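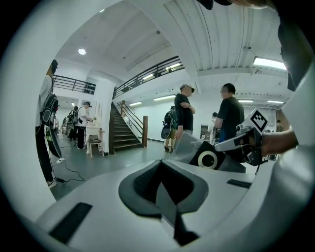
Week 5: Standing room, or how people share a big white hall

Hi all. These are the notes I talked through (too quickly, sorry!) in the studio, tidied up for those of you who missed it or were stuck behind the column. Gerardo Yap has the printed copies if you prefer paper.

We've spent the last few weeks on small rooms, with Stulcombe as our main case, and small rooms more or less tell you where to stand. A hall doesn't. White walls, a white ribbed ceiling, a grey floor, and then what? My favourite part of this unit is watching what people do with all that open floor, and I could go on about it for hours -- Meinir Gough will tell you that I have.

Start with bodies, then furniture

When you draw your plan, put the people in before the tables. Mark who is standing and which way they face. A man with his arms crossed takes up his own bit of floor plus a bit in front of him that others tend to walk around. Someone with a big pack on their back is a deeper shape altogether, and you need to draw that depth! I see so many plans where every person is the same neat little circle. Give the backpacks their own outline, and anything long that hangs beside the legs too.

Then the furniture. A white table with a small wooden chair in front of it is a place, even if the chair is free. Draw the chair at its true size and leave room to pull it out.

Last, the floor itself. Power strips and cables go on the plan in a heavy line, because they change where feet can go just as much as a wall does. In the Drusov exercise half the group left them off and ended up with a lovely main route straight across the leads.

Edges and overhead

The next thing is height. A white metal staircase, a thick column and a mezzanine do a lot of work in a plain hall, and people will stop and stand under the upper level when there's plenty of open floor to choose from. I have my theories (lower ceiling, something at your back, less glare), and Kristine Marquez has a different one about sound.

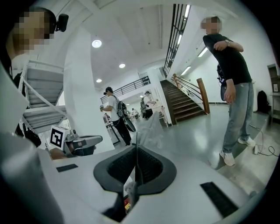 So in your section drawing, please show the underside of the upper level properly, with a person beneath it for scale. Draw the stair from below as well as from the side. It's fiddly, the treads and the angled railings never line up the first time, but you'll understand the space much better once you've done it.

For next time

Pick a hall you can get into -- a community centre, a school gym, whatever is close. Make 3 drawings: one plan with people, one plan of the floor only, one section through the tallest part. Work in pencil and leave the colour for later. Add a short written piece, 2,000 words at the very most, on where people stopped and where they kept walking.

Mohandas Chowdary is running the drop-in at 2 if you get stuck on the section. Bring tracing paper, we're nearly out.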